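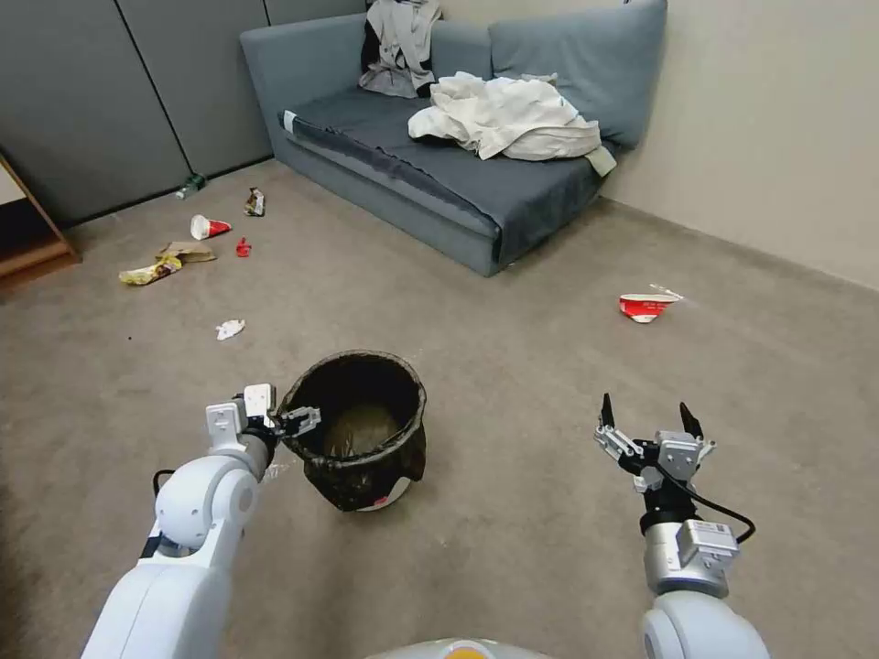
Moving to a smaller place and keeping the sofa — smart or dumb?

Started by amber_vdl
22/02/2021

amber_vdl
Hi all, longtime reader, first time I've needed to ask something myself. We're moving out of our rental in Tanby at the end of next month and the new place is a lot smaller. The kitchen stuff I can deal with, the books I've made my peace with, but my partner and I can't agree on the sofa. It's a Brira two-seater we bought new for a bit over 2,000 and I love it to pieces. The movers want 300 extra to take it because the new building has no elevator and a really mean turn on the second landing. He says sell it and get something used once we're in. I say you don't dump a good sofa over one staircase! Has anybody here been through this and regretted it either way?

zsolt_o
Sell it. I've moved five times and every single time I paid to haul something I ended up hating in the new room. Furniture fits a room. You take it out of the room and it's just a big lump you trip over.

juditbarta
Totally disagree with Zsolt (hi Zsolt). I sold a perfectly nice couch before our last move, figured I'd pick one up cheap, and we sat on camping chairs from January until almost summer. Used sofas are gross or they're far away or the seller stops answering. If you love it, pay the 300.

amber_vdl
Camping chairs, oh no. Did you at least get a good one in the end?

juditbarta
I got an okay one. It squeaks.

andor_racz
Before anybody sells anything, did you measure the landing? You need the depth of the sofa, the height of the back, and the diagonal of the turn. Most two-seaters go up on end without a fight. If the legs unscrew you get back another couple of inches. My brother Dénes and I took a three-seater up to his place in Hajdu that the store swore would never fit, and all it took was pulling the legs and the front door off.

denes_r
All it took, he says. You weren't on the bottom end. I had a bruise on my shoulder the size of a dinner plate and we took a chunk out of the neighbor's wall. I had to fill it and paint it and the paint still doesn't match. Amber, pay the movers.

andor_racz
The chunk was there before.

denes_r
It was not there before.

amber_vdl
Okay, I measured tonight with a piece of string and some masking tape (very scientific) and I think it clears with the legs off. It's tight though. My other worry is the seat cover. It's the loose kind and it never sits right, I'm forever tucking it back in, and I figured if I'm spending money on the thing anyway maybe I should get new covers while I'm at it.

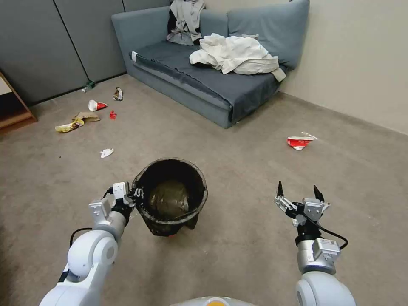 I've looked at the stretchy ones that go over everything and they all seem to come in the same four shades of oatmeal. Does anybody have one that stays put when you sit down like a normal person and not like a Victorian lady?

juditbarta
I've had two of the stretchy ones. First one went baggy after a few washes. Second one has those foam rods you push down into the gaps and it's much better, though you lose one down the back now and then. Wash it before you put it on, mine smelled like a shoe store.

zsolt_o
So we're at 300 for movers, plus new covers, plus possibly a wall. At what point is it cheaper to sit on the floor?

juditbarta
You sit on the floor then, Zsolt.

ilter_moves
I worked for Ilter a few summers, so from the carrying side of things: ask them if the 300 is for the stairs or for the sofa. That matters. Some crews charge a flat fee for a walk-up and then everything heavy goes under it, and people pay it twice without noticing. Also get it wrapped before it leaves your living room. People wait until the truck, and by then it's been dragged past every doorframe in the apartment.

Other thing, take everything off it the night before. Blankets, laundry, coats, the lot. I can't tell you how many times we stood there with our arms out while somebody folded sweaters.

amber_vdl
Ooh, I hadn't thought to ask that. I'll call them tomorrow. And yes, our sofa is where clean laundry goes to wait, so I feel very seen.

denes_r
One more vote for the wrapping. Use the thick stuff. Kitchen wrap does nothing, ask Andor.

andor_racz
It held fine until the stairs.

amber_vdl
Update for anyone following along! Called the movers, and Ilter person, you were right, the 300 is for the whole walk-up, and they'd quoted me the stairs on a separate line too. She took it off while I was on the phone. So the sofa is coming with us. My partner is still grumbling but he gave in once I said he could pick where it goes. Judit, can you send me the name of the cover with the foam rods?

juditbarta
Yay! I'll dig the receipt out and message you. Get the size up, they run small.

zsolt_o
I still say sell it, but good luck with the landing. Keep the screws from the legs in a bag and tape the bag to the frame. I lost mine once and had a sofa on bricks for a year.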